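斯坦维赛德图书馆通讯

馆务消息:地方文献阅览服务调整及旧报缩微胶片整理进展

2021年6月7日

本馆地方文献部自一月起对馆藏旧报及其缩微胶片进行全面清点与重新编目,目前第一阶段工作已告结束。现将整理结果、阅览办法的调整以及后续安排通报如下,请各位读者、合作单位及捐赠人知悉。

一、整理范围与结果

此次清点的对象为本馆所藏斯坦维赛德(Stanevside)地区旧报,包括日报、周报、商会公报、教区印刷品以及若干种仅存零期的行业小报。上述文献分别来自本馆历年采购、旧市政档案室移交和私人捐赠,三个来源的登记方式互不相同。早年的卡片目录按入藏先后排列,移交部分沿用档案室的案卷号,捐赠部分则多以捐赠单位命名,同一种报纸往往散见于数处,读者查找颇为不便。

经逐卷核对,本馆现存旧报缩微胶片共1537卷,涉及报刊55种。核对内容包括片盒标签与片头著录是否一致、起止日期是否准确、期号有无缺漏,以及同一内容是否重复拍摄。核对中发现的著录错误均已更正,旧编号予以保留,作为新目录中的附注项,以便持有旧引文的研究者继续检索。

需要特别说明的是报名变更问题。本地区报纸在合并、停刊与复刊之间屡易其名,旧目录通常将更名后的报纸视为新刊,另立条目。新目录改以连续出版关系为准,凡编号相承、出版机构未变者,均归入同一主条目,各时期的报名分别列为参见。读者以任何一个报名检索,均可查到完整的馆藏记录。对于出版关系尚无定论的报刊,目录中暂按独立条目处理,并注明待考。
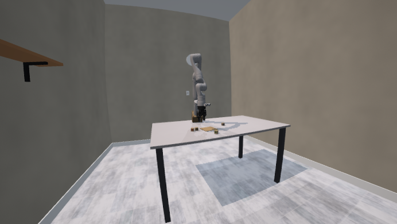

纸本部分的情况较为复杂。由于早年所用新闻纸酸性较高,部分合订本书口已经脆化,翻动时易有碎屑脱落,不宜继续提供原件阅览。地方文献部已按保存状况将纸本分级:状况稳定者照常开放;边缘脆化而版面完整者,经申请后由馆员协助翻阅;版面已有断裂者一律停止外借与复印,仅提供胶片或数字影像。分级结果已记入目录的“保存状况”一栏,读者提交申请前可先行查询。

二、醋酸片基的处置

缩微胶片中有一部分为早期醋酸片基。此类胶片在温湿度控制不当的条件下会释放酸性气体,出现卷曲、收缩及药膜起皱等现象,并可能影响同柜存放的其他胶片。本馆已将经检测确认受影响的胶片单独存放,更换为透气的无酸纸盒,并降低库房的相对湿度。受影响胶片在完成复制之前不提供阅览。

复制及扫描工作委托尼尔基亚(Nirkia)影像服务公司承担。双方约定,凡可由其他馆藏机构取得较好母片者,优先以借用方式补配;确无替代来源者,方对本馆原片进行扫描。扫描影像保留原始灰度,不作锐化及去污处理,另行生成供阅览使用的副本。原片在扫描完成后仍由本馆永久保存,不因已有数字影像而剔除。

三、阅览办法的调整

自本期通讯发布之日起,地方文献阅览实行下列办法。

缩微阅读机须提前预约,每次预约时段为2小时。时段结束后如无其他读者等候,可向服务台申请延长。本馆现有阅读机均可将画面输出为电子文件,读者请自备存储设备,或登记电子邮箱由馆员代为发送。

提取胶片请填写索取单,注明报名、年份及胶片编号。读者如不清楚编号,可只填写报名与日期范围,由馆员代查。胶片使用完毕后请交还服务台,勿自行放回片柜,以免错架。

申请查阅纸本合订本者,须出示有效读者证件,并在指定阅览座位使用。阅览时请使用铅笔,不得在纸面上垫纸书写。读者可使用自带相机拍摄,但应关闭闪光灯。大幅版面需展开时,请通知馆员协助,切勿自行拉平折痕。

因出版、展览或播放需要使用馆藏影像者,应另行提出书面申请。影像的著作权状态由申请人自行核实,本馆可就所知的出版信息提供说明,但不代为作出法律判断。使用时请注明“斯坦维赛德图书馆地方文献部藏”及相应编号。
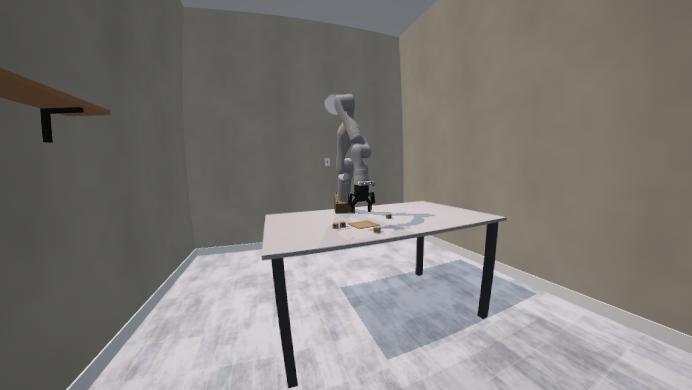

四、索引编制

旧报的利用在很大程度上取决于索引。本馆现有的人名与地名索引始于早年的剪报工作,收录标准前后不一:早期偏重官方公告与公共工程,其后逐渐增加讣告、婚讯和商号广告,体育及学校新闻则长期付之阙如。此次编目完成后,地方文献部将着手制定统一的索引规范,对收录范围、地名写法及商号名称的取舍作出规定。

地名方面,拟以现行行政区划名称为规范名,历史名称及俗称均作参见。街道改名频繁的地段,将附注改名年份与依据。商号方面,同一店铺因迁址或转让而更换字号的,原则上分别立目,再以参见相连,以免将先后两家经营者的资料混为一谈。例如德鲁利科(Drulico)商行与其后在同一地址营业的字号,现有剪报将二者合订一册,今后将予以拆分著录,剪报原册则维持现状。

广告版的索引问题曾引起较多讨论。广告数量庞大,逐条著录所需人力远超本馆现有条件,而研究者对物价、航运、租赁等信息的需求又日益增加。地方文献部的初步意见是,对广告版只作分类提示,不作逐条索引,即在每期记录中注明有无航运消息、拍卖启事、房屋租售等类别,供读者缩小查找范围。该意见尚未定稿,欢迎读者提出书面建议。

五、捐赠与补缺

本馆近期收到埃尔谢尔比尼(El Sherbiny)印务所捐赠的旧印刷品一批,其中包括该所历年承印的商会公报及样张。经与馆藏比对,这批公报可补足本馆两个年度的缺期,样张部分则保留了版面付印前的校改痕迹,对于了解当时的排印程序具有参考价值。捐赠品现已完成除尘与登记,正在进行著录,著录完成后将依照本通报所述办法开放阅览。本馆谨向捐赠单位致以谢意。

在旧报缺期方面,本馆将陆续公布缺藏清单,并分发至本地区各学校、行业团体及兄弟图书馆。凡持有清单所列报纸者,无论整份或残页,均请与地方文献部联系。持有人如不愿捐出原件,本馆可办理短期借用,扫描后原物奉还,并向持有人提供影像副本一份。寄送前请先来函告知报纸的名称、日期及大致状况,由馆员提供包装建议。请勿使用胶带修补破损,亦勿覆膜。

六、后续安排

第二阶段工作将以目录数据的联机发布为主。在联机目录开放以前,读者可在地方文献阅览室查阅打印本,亦可来函委托检索。委托检索限于核实某一报刊有无收藏、某一日期是否缺期,以及提供指定版面的复制件,不包括专题资料的搜集与抄录。来函请写明通信地址,并尽可能附上已知的出处,馆员将按收函次序答复。

目录打印本中如有讹误,请填写置于阅览室内的更正单,写明条目编号及更正依据。更正单由地方文献部汇总核实后录入,核实结果在下一期通讯中一并刊布。

斯坦维赛德图书馆地方文献部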